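Work & Jobs > Automation on the job

They're bringing in a robot arm and say "no jobs will be lost." What should I be asking?

Posted by Treasa Conneely, July 2026

I work in the returns and refurb room at a housewares company called Zallonton. We open what customers send back, check it, clean it, sort it and put it back on the shelf or in the scrap bin. Kitchen stuff, bathroom stuff, small decorative things, all mixed together. On a normal day we clear 784 items.

Management told us in a meeting that we're getting 2 robot arms in October through an outfit called Cruzado. There are 6 of us in the room now. The words used were "nobody is being replaced" and "you'll be freed up for higher value work." When I asked what the higher value work was, I got told it was being defined. We were shown some computer simulations of an arm picking things up off a counter and everybody was supposed to be impressed.

I'm not against machines. I have a bad wrist from this job. But I've heard "nobody is being replaced" before, at another place, and a year later half the people were gone because they didn't fill the spots when folks quit. What should I be asking for, and is there any point in asking before the things are installed?

2 people have the same problem

Rogelio Samonte
Member

Ask for a raise lol. If they have money for robots they have money for you. We got one at my cousin's shop and it sat under a tarp.

Kwaku Ametepe
Regular contributor

Yes, ask before. Once the arms are bolted down, everybody who signed for them needs them to look like a success, and any question you bring up will sound like complaining.

I was a lead on the packing floor at Flallberg when we went through this. Same speech, almost word for word. What changed for us had little to do with layoffs on day one. The easy items went to the arm, and people got everything else. That sounds fine until you remember the easy items were how you caught your breath. Eight hours of nothing but the awkward stuff is a different job, and our targets were still set from the old mix. So get this in writing: if the machine takes the easy pieces, the count per person gets set again from scratch.

Second, who clears the stops? Ours stopped a lot in the beginning. Somebody had to walk over, see what it dropped, reset it and walk back. None of that time was counted anywhere. It ended up being whoever stood closest. Make it a named task with paid hours and training attached.

Third, don't be too impressed with the simulations. They can be useful for planning, but the counter in there has a handful of things on it, spread out nicely.
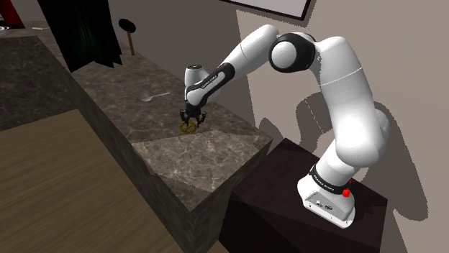
Your bench has returns on it. Boxes half crushed, tape stuck to things, parts in a bag inside another bag. Ask Cruzado to run a pallet of your real returns, picked by you and not by them, and to write down every time a person has to step in. If they won't do it, you've learned something for free.

Small things are where I'd push hardest. Ask what happens when it misses a little item and nobody notices, and whose name goes on the error. At our place it went on the person who signed the tray. Took months to get that fixed.

And about "nobody is being replaced," ask them to put a number on it. How many people in the room a year from now, and will they fill the spot if somebody leaves? A promise with no headcount in it isn't worth much.

Benedito Bezerra
Member

I'll disagree a little with Kwaku. Where I work (Lustano, different trade) the arm did take the worst lifting and my shoulder is better for it. So mention your wrist, and ask for the machine to be given the jobs that hurt people first. They usually hand it whatever looks good on a tour. But I agree on getting the headcount written down. We didn't, and two people who retired were never replaced.

Treasa Conneely
Original poster

Thank you both. I'm taking the pallet idea and the error question to my supervisor. Will post back if I get anything in writing.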